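Tondanness, 3/22/22

STANDURA PUBLISHES LOADING GUIDANCE FOR SHARED AND DOMESTIC LAUNDRY ROOMS

Standura, the household appliance advisory service, has published a guide to loading and unloading front-loading washing machines. It is issued free of charge and replaces the leaflet in use since September.

The guide covers machines with a rated capacity of 7 kg, the size installed in most flats managed by Salazar Lettings. Its contents were checked at the Hisham Road laundry room in Tondanness, where 44 households share the machines.

Main points of the guidance are as follows.

Loading. Items should be put into the drum one at a time and shaken out first. Strongly coloured items, red in particular, should be washed apart from white and pale grey fabrics until they no longer shed dye. A hand placed upright above the load should fit without force.

Door seal. The rubber gasket should be checked before the door is closed. Socks, straps and hems caught between the seal and the glass are the usual source of small leaks. The fold of the seal should be wiped after the last wash of the day and the door left ajar.

Basket position. The basket should stand on the floor directly in front of the door opening, close enough for washing to pass between the two without being carried across the room. A basket with perforated sides is preferred for damp items. It should be moved clear before the door is swung. 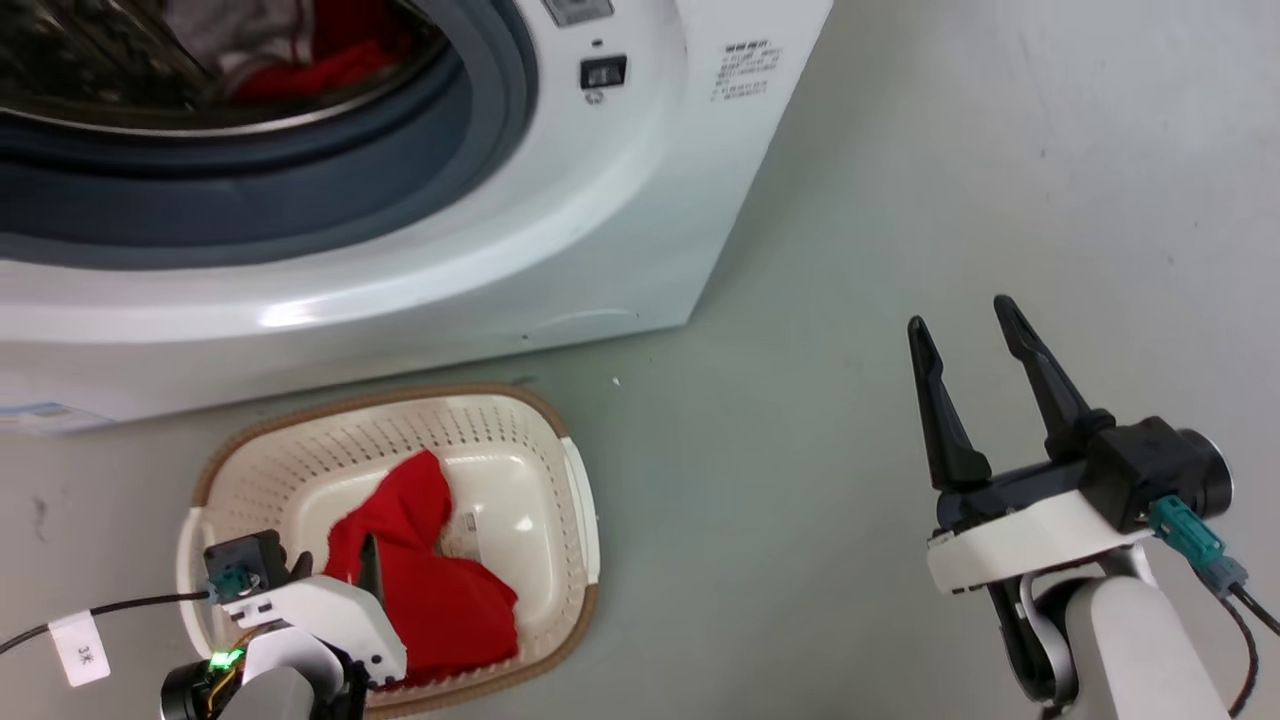

Salazar Lettings remarked that tenants ask about door seals more than any other part of the machine, and that it would have liked the section on cleaning them to be longer. A supplement on seals and filters is in preparation.

Unloading. The drum should be turned by hand once it appears empty, as small items cling to the upper surface. Washing should not be left in the machine for more than 2 hours after the cycle ends.

A first printing of 2000 copies is available from the Standura office in Tondanness. Managing agents may order in bulk.

ENDS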